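[grippers] Re: five-finger hand vs. parallel jaw on soft bags

To: grippers list, Munstead
Re: parallel jaw numbers from last round

Quick reply, more when I get a minute. Got the Zorbridge hands on the bench with the belt next to it, bags going belt to scale to crate. Same setup we'll use for all the hands, so pls don't ask me to move the scale agian.

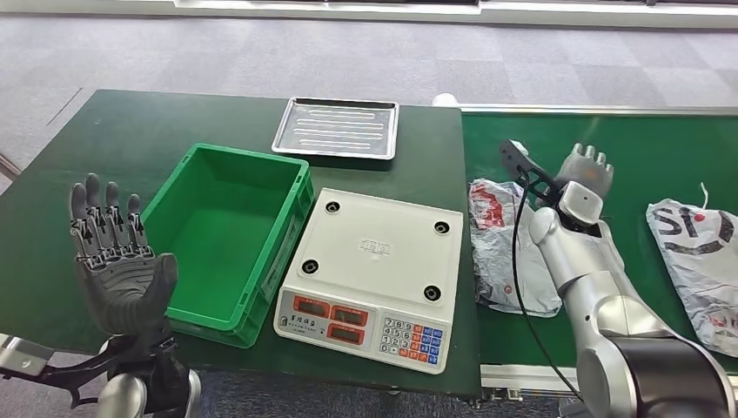

Page last modified: April, 4:40 pm

On your question:

> We ran 200 bags with the parallel jaw on the Ustholm arm and
> lost most of the drops at the lift, not the grasp. Do the
> fingers help there or do you just get slower? Also are you
> running the wrist cameras or head only?

Both cameras. Head view is fine for finding the bag, useless once the hand is over it. Wrist view gets the contact but at carry height it sees mostly window, and auto exposure goes nuts. Locked it for now. Want to try the Selvanayagam controller, it lets you set exposure per pose. 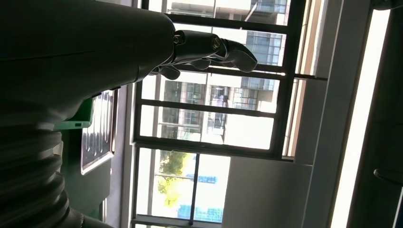
Fingers vs jaw – 779 tries so far, 116 drops. Not a fair match to your 200 yet, different bags. Slower, yes. But the lift is better, the thumb keeps the plastic from sliding out when the weight shifts. Most of my drops are thin bags where the fingers close on air and a fold.

Things I'd change:
- softer fingertips, the stock ones are slick
- close thumb last, not first (first bunches the bag up)
- wrist cable needs a clip, it loops down over the belt

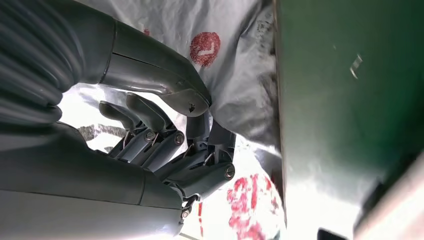
Wrist camera, thumb and fingers on a white bag.

Will post the full log when I hit 1,000. If anyone at Ustholm still has the jaw mounted, can you rerun with thin bags only? Same lift speed as before – don't touch teh force limit or we can't compare.

Need the bench back by noon, so that's it for now.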